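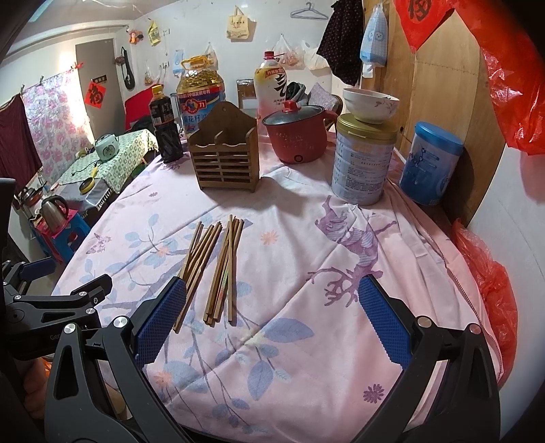 **Why do bond yields go up when a country's bonds get cheaper?**

Trying to follow the news on government debt in the eurozone. One report says investors are selling a country's bonds, the next says its yield has risen. Is that the same event? And does the government pay more straight away?

*posted by Lirnitz*

---

**Upadhyay**

Same event. The bond pays a fixed sum each year. Say it was issued at 200 euros and pays 4. That is a yield of 2 per cent. If the price falls to 100, a new buyer still gets 4 a year, so the yield is 4 per cent (more if you count the gain when it is repaid in full).

The government's payments on that bond don't change. It pays more only when it sells new bonds, and most countries do that every few weeks to replace old ones.

---

**Plandeo**

it's the speculators mostly. should be banned

---

**Fendia**

Upadhyay's sums are right. I would add that the figure in the news is usually for ten-year bonds. Look at the gap with Germany as well — a rise everywhere tends to be about interest rates, a rise in one country is more about that country.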